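8/16/24

Up before six because the heat woke me. Made coffee and sat with the bank papers again. The rent on the shop at Risby goes up in September by 50 a month, and I still haven't written back to say yes or no. I like the shop. I don't like the parking, and I don't like hauling flour up the back steps.

Walked down to Marinho for bread flour and yeast. They were out of the big sacks, so I took two small ones and paid more for it. The woman at the register said the truck is coming later than it used to. I asked about rye and she said try Renulska, across the bridge. I didn't go. My knee was sore and the bags were heavy enough.

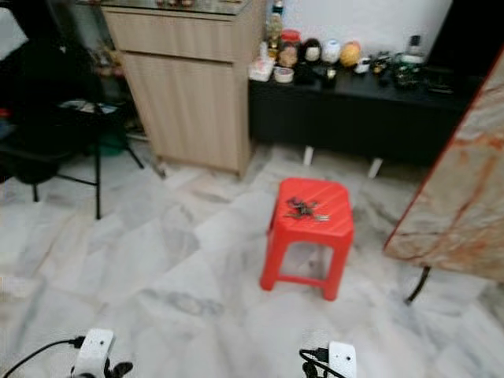
Started the dough for the weekend orders when I got back. I changed the recipe a little, 500 grams of white to 200 of whole wheat, and cut the honey. Last week's loaves were too sweet and too brown on the bottom. The dough felt slack at first, so I let it sit and folded it again after lunch. By then it held its shape. I'll bake it tomorrow early, before the kitchen gets hot.

The oven door still doesn't close right on the left side. I called the Tevum repair line and was on hold long enough to wash the bowls and wipe out the refrigerator. They want me to read them a number off the back of the oven, which means pulling it away from the wall. I said I'd call again. For now I'll keep wedging the door with a folded towel and turning the pans halfway through.

Lunch was tomatoes and the heel of an old loaf. Slept for an hour after. I had meant to do the invoices. 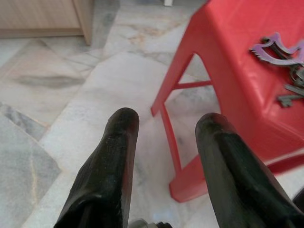
In the evening I finally did them. Two cafes still owe me for July. One always pays late and then orders double, so I don't worry about that one. The other has stopped answering, and I think I'll stop delivering there until I hear something. I wrote a short note and then made it shorter.

Rain started after supper, not much of it. I opened the windows and the house cooled off some. The sourdough starter had climbed over the top of its jar again and dried onto the shelf, so I scraped that up and moved it to a bigger one.

Need to buy: string, paper bags, salt. Write to Risby about the rent. Set the alarm for four.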